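Pantry Partner, part-time, Plurville

Gendell is a small bulk pantry on the east side of Plurville, and we're looking for someone to join us for the fall season, starting in October. If you like oats, grains, labels and a tidy shelf, please keep reading! The work is mostly decanting: bags come in, their contents go into containers, and the containers go out to families and shared kitchens all over town.
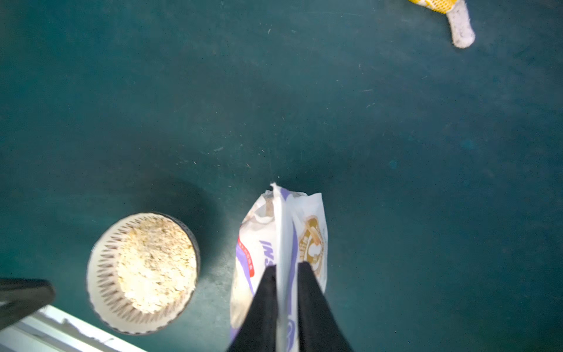

A white package and a round white container on the green table.

You'd be with us four mornings a week, starting at 8. A normal morning means checking the delivery against the list, wiping down the tables, filling containers and writing up labels. We fill by weight, and our standard portion of oats is 465 grams. Your hands learn it faster than you'd think, but we still use the scale every time.

Bags are a bigger part of the job than people expect. Some pour nicely and some fold over on themselves right when you want them open, so patience helps a lot. 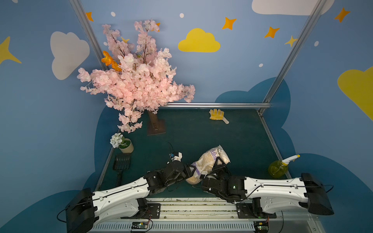

Bag and container together, with the narrow end of the bag over the container.

No pantry experience needed - we train everyone over the first two weeks. You should be comfortable standing for a couple of hours, lifting a full crate with a partner, and keeping careful notes on dates and allergens. We'd especially love to hear from people who bake or cook for a crowd, or who just get a kick out of a well-stocked cupboard. 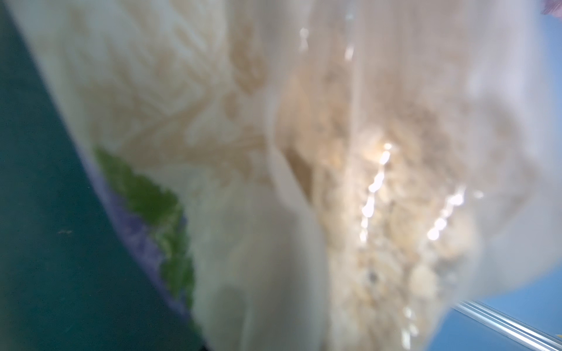
Do I need to bring my own apron or scoop?
We supply aprons, scoops and gloves. Just wear closed shoes and tie back long hair.

The job is paid hourly, and you'll get a share of pantry goods each month. Our room is up one flight of stairs from the Prullmont bus stop, with bike parking in the yard. To apply, send us a short note about yourself and the mornings you can work, and put Pan in the subject line - it's our nickname for the pantry.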